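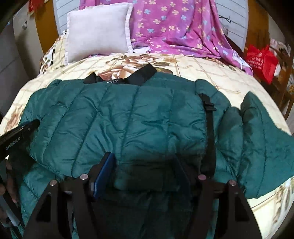
Who should pay to insulate a rented house? The landlord should, and the law should say so.

I have rented in Stomirport for nine winters, in four different houses. Only one of them had any insulation in the ceiling, and that one was sold while we were living in it. The other three lost their heat as fast as we could pay for it. In June the kitchen of my present place is colder at breakfast than the driveway is by mid-morning, and I know this from a cheap thermometer I carry between the two.

Australians like to believe we live in a warm country, and for much of the year many of us do. We built for the summer, badly, and left the winter to look after itself. Put on a jumper, people say. I own several jumpers. I also own a doona, two hot water bottles and a fan heater that trips the power if the kettle is on. None of these things is part of the house. They are what a tenant buys when the house doesn't do its job.

The trouble is a simple one about money. The person who pays for the ceiling batts is the owner. The person who gets the lower power bill is the tenant. An owner looking only at the accounts has little reason to spend a cent, and I don't think most landlords are wicked for reaching that answer. They are doing what the rules let them do. That is why the rules need to change.

My neighbour Shufen Xiong asked her agent last year whether the owner would consider insulating. She offered to stay on for a longer lease in return. The reply was that the owner was comfortable with the property as it stood. He may well be, as he lives in Queensland.

She did what many tenants do and moved her family into one room for the evening. Homework, dinner, television and ironing all go on beside the one heater, with a rolled towel along the bottom of the door. It works, more or less. But she is paying rent on three bedrooms and a hallway that she can't sensibly use after dark for a third of the year, and there's no discount for that.

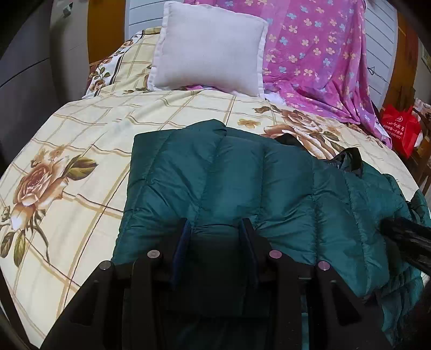

Would a minimum standard push rents up? In some places it would, by a small amount, and I still think it is worth having.

Owners say every new cost ends up with the tenant. Some costs do. But rents in my street have gone up by $95 a week since I moved in, and in that time nothing has been added to my house except a new letterbox. Rents go up when there are more people looking than there are houses. If a landlord could get more for the place tomorrow, he would be asking for it already, batts or no batts.

There is also the other side of the ledger. When Eleni Stoyanova moved from an uninsulated unit in Dirach to an insulated one two streets away, her winter power bill fell by $124 over the quarter. The rent was $9 a week more. She came out slightly ahead on money for those months, slightly behind over the full year, and her son stopped sleeping in his beanie. She says she would make the same choice again.

What I want from a standard is modest. Ceiling insulation where there is a ceiling space you can get into. Seals on outside doors. A fixed heater in the main living area that costs a reasonable amount to run. Curtains would be welcome, though I would leave them out of the first round if it helped get the rest through. Give owners two years, let them claim the cost sooner at tax time, and have someone check the work. The checking matters. A standard that relies on an agent ticking a box at the end of a lease will produce a lot of ticked boxes.

I would exempt houses that are about to be knocked down, with a firm date attached. I wouldn't exempt old houses in general. Old houses are where a lot of renters live, and a weatherboard cottage with a tin roof is usually one of the easier jobs – there is space up there and a manhole to reach it through.

We already accept that a rented house must have a working toilet, safe wiring and smoke alarms. At some point each of those was an extra that owners said they couldn't afford. A bedroom that holds its warmth until morning belongs on the same list. The next state budget is the place to start, and I have written to my local member to say so. Her office has sent me a fact sheet on draught-proofing, with a paragraph suggesting I speak to my landlord.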